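Ticket 788 — kitchen label printer skipping every other label
Opened by: Efua Bonsu, Surkcombe site
Date: 16/10/2023
Status: open

Hi again! So the Quansah printer is back to its old tricks. I send it eight labels for the cutlery trays and I get four good ones, with a blank in between each (and the last blank is half stuck to the roller, lovely). It did the same thing in June, and that time the folks at Catolow had me turn it off and on and it behaved for months. No such luck now.

What I've tried so far:
Restarted it twice.
Swapped in a new roll from the Ultcombe box.
Ran the calibration by holding the feed button — it spat out a long strip and then went right back to skipping.
Changed the label length in the driver from 100 to 102. Now the text prints a little lower, but I still get the blanks.

I've added three pictures.

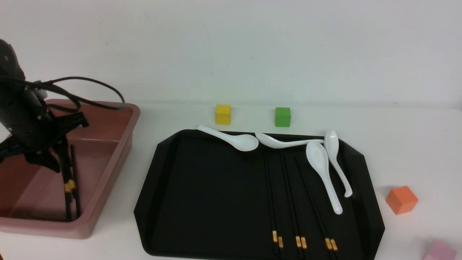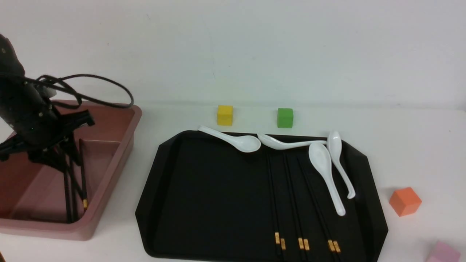
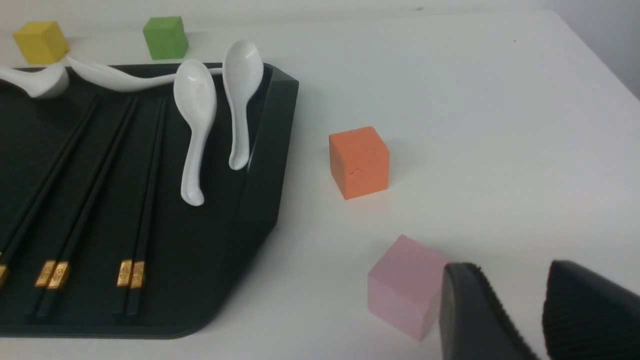
Chopsticks at the tray table, all three pictures.

Update, after lunch: I cleaned the gap sensor with a dry swab and got five good labels in a row, then a blank. I'm calling that progress! I also found the driver set to "continuous" on my laptop, but it's set to "gap" on the front desk computer, and that one skips too. Could you send me the older driver? I'd like to try it before I peel any more labels off that roller.

Efua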